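Pillow Covers, Round Two

I finally got back to the pillow covers in May. The plan was the same as last time: use up old clothes and fabric I already have, and stop buying covers that pill after one winter. I had set aside 90 minutes for it in the afternoon and used almost all of them.

The bed pillows were easy. They get plain white cases, washed first, seams turned in. I bought 2 new ones from Plindwood because the old ones had gone flat, and they are fine. A bit firm for the first week.

The small cushions are what take the time. A 16 inch insert wants a cover cut slightly smaller than you would think, or the corners sag. I use an envelope back, no zipper, with a deep overlap. I tried a zipper once and spent the evening picking it out again.

Fabric matters more than the pattern. Slippery stuff creeps under the presser foot, so I pin it every couple of inches and use a size 14 needle. Anything brushed or fleecy is easier to sew but leaves fuzz all over the machine. I clean out the bobbin area after each cover. Filterel polyester thread has worked for both.

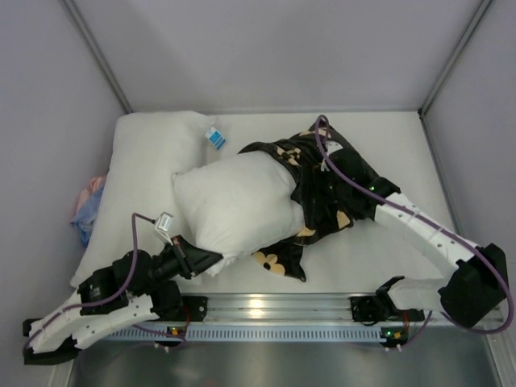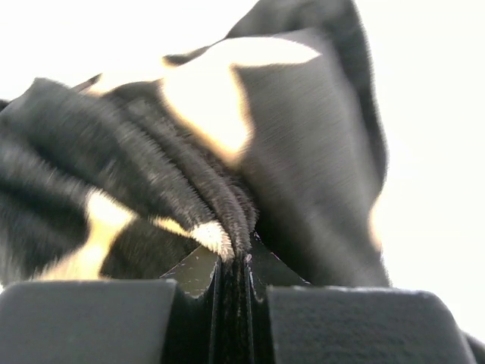 Getting the insert into the cover is the part I still do badly. I fold the cushion in half, push it in as far as it will go, and then work the corners out by hand. With a plump one like the white cushion next to the big pillow, and a cover as floppy as that black flowered fabric, I would put it in a corner at a time and shake it down. I also press the cover before stuffing, never after. Next up is a long bolster for the bench, and I still have to find enough dark fabric for it.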